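Handout 4: Ceasefires and the use of force in self-defence

Read this before the seminar and bring your copy of the Tindport case file.

A ceasefire is an agreement to stop fighting for a time. It is weaker than a peace treaty, and the parties usually keep their forces where they are. Most written ceasefires cover the date and hour when firing stops, the line each side must stay behind, and how complaints are handled. The Tindport text has 9 articles and leaves the last of these points almost blank.

The right of self-defence is set out in Article 51 of the UN Charter. A state that suffers an armed attack may use force in reply and must report what it does to the Security Council. Lawyers generally add two tests from customary law. The force must be necessary, and it must be proportionate to the threat. Whether an attack by a non-state armed group is enough to trigger the right is disputed, and you should know both positions.

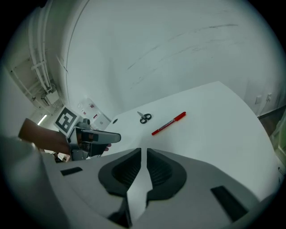

Scissors and red marker on a white tabletop.

In the case file, the government of Bodis agrees a ceasefire with the Venter Front in May. The monitors record 243 incidents over the period that follows, most of them small arms fire. After a convoy is shelled, Bodis sends aircraft across the border into Wirnex and says it is acting in self-defence. Wirnex says it gave no consent. Some 395 people leave the border villages.

Points to prepare:

Did the shelling amount to an armed attack, or was it a breach of the ceasefire only?
Does the earlier run of small incidents matter? Look up the "accumulation of events" argument.
What weight should be given to allied governments which say they support the strikes? A press statement is evidence of a political view, and it may or may not say anything about the law.
Can Wirnex object if it was unable to control the group on its own soil?

Written work: answer one of the points above in no more than 2 sides. Give article numbers when you quote from the Charter or the ceasefire text.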